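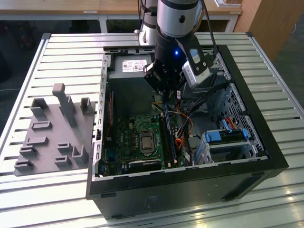 Que faire d'un vieil ordinateur de bureau qui ne sert plus ?

Le déposer entier dans un point de collecte, sans retirer de pièces : la tour sera ouverte et triée à l'atelier.

C'est la consigne que donne l'association Zastimel, qui reprend en mars ses collectes de matériel informatique. Trois points de dépôt seront ouverts, dont un le dimanche matin dans l'ancienne halle Valter. Les particuliers peuvent y laisser tours, écrans, claviers et câbles. Les imprimantes ne sont pas acceptées cette année.

L'an dernier, l'association a reçu 4000 appareils. Parmi eux, 400 tours ont été remises en état et cédées à des écoles ou à des familles. Les autres ont été démontées pour leurs pièces.

À l'atelier, le travail commence par le panneau latéral. Une fois le boîtier couché et ouvert, on regarde l'alimentation, la carte mère, le processeur et les barrettes de mémoire. « L'alimentation, c'est ce qu'on teste en premier. Si elle est morte mais que la carte est bonne, on en remet une autre et la machine repart », explique Ramesh Grewal, responsable du démontage. Les barrettes de mémoire encore valables sont mises de côté — elles manquent toujours au moment de remonter un poste.

Les faisceaux de fils sont laissés en place tant que le diagnostic n'est pas fini. Les cartes hors d'usage partent ensuite chez Maurya, qui les traite par lots de 100 kilos, et les boîtiers vont à la ferraille.

Les disques durs suivent un circuit séparé. Ils sont effacés avec le logiciel Zallel, ou percés à la demande du déposant, qui reçoit alors une attestation. L'association conseille tout de même de sauvegarder ses fichiers avant de venir, aucun disque n'étant rendu après le dépôt.

Le dépôt est gratuit et sans rendez-vous. Pour plus de trois tours, les entreprises doivent prévenir l'atelier à l'avance.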